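3.2 Plastic bags and the bed as a sorting surface

Of all the small items in the household study the carrier bag gave us most trouble. It is not really rubbish and not really a belonging. People in the Soston flats keep them, fold them, knot them, stuff them inside each other, and then at some point a handful end up on a bed with everything else that has no home yet. The diary sheets (December round) had no box for this. We added one by hand: "bag, empty, on bed". Should have been there from the start.

Beds first. In small rooms the bed is the biggest flat surface, and it gets used as one. Tables are taken, floors get swept, so the sorting happens on the sheet. Lâm Trương coded the diaries and kept two lists, one for things that belong on a bed (pillow, blanket, soft toy) and one for things passing through. Bags, tissues, wrappers and papers are nearly all on the second list. Figure 4 is a typical case, a checked cloth with several bits of plastic lying on it at once, in different colours and states of crumple.

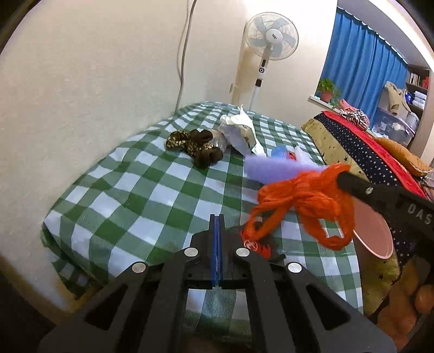 Figure 4. Orange-red carrier bag with looped handles, over a green-and-white checked cloth; crumpled translucent white bag and other small items behind.

What counts as one item? We went back and forth on this. A bag with another bag inside it was entered as one if the diary keeper picked it up as one. Cường Cao wanted them seperated, and for the Skinatitz flats that is how it was done, so the two sets can't be added together without care. See the note under Table 2. The sheets asked for 30 minutes of tidying per entry, any time of day, most people chose before supper.

Order of clearing. Bulky and bright things go first, that much was clear from the diaries. A red or orange bag on a green check is hard to miss. Pale things on pale squares get left, tissues above all, and papers get left for a different reason: someone has to read them before deciding. Several diary keepers wrote "ask first" next to papers. None wrote it next to a bag.

Then where to. Three usual endings for a bag: the bag of bags (kitchen, behind the door), the bin, or straight back into use holding the other bits from the same bed. The last one we had not planned for and it is the most sensible of the lot. Sang Vương's recoding gives it its own line, "bag becomes bin". It also changes the order, as a bag kept for this can't be cleared first, it has to stay till the end.

Rooms with two beds behave differently again. One bed tends to hold the bedding and the toys, the other is kept flatter for sorting. A basin on the floor close by is handy for the things going to be washed. 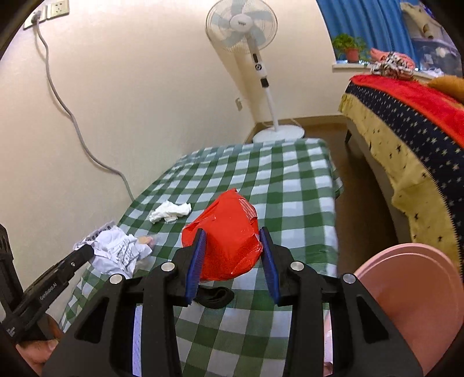
Savita Negi, reading a draft of this section, objected to the word "sorting" altogether: in her mother's house the second bed was simply where you put things down when your hands were full, and any sorting came later, or at bedtime, when somebody wanted to lie on it. We have kept the word but take the point. Putting down and sorting are one column in the present sheets and ought to be two in the next.

Remaining problem, knots. A knotted bag was sometimes entered as "full" with nothing in it. Gyula Kocsis rechecked these entries against the keepers' own notes and moved them where he could; the rest are marked with a query in the appendix and left out of Table 3.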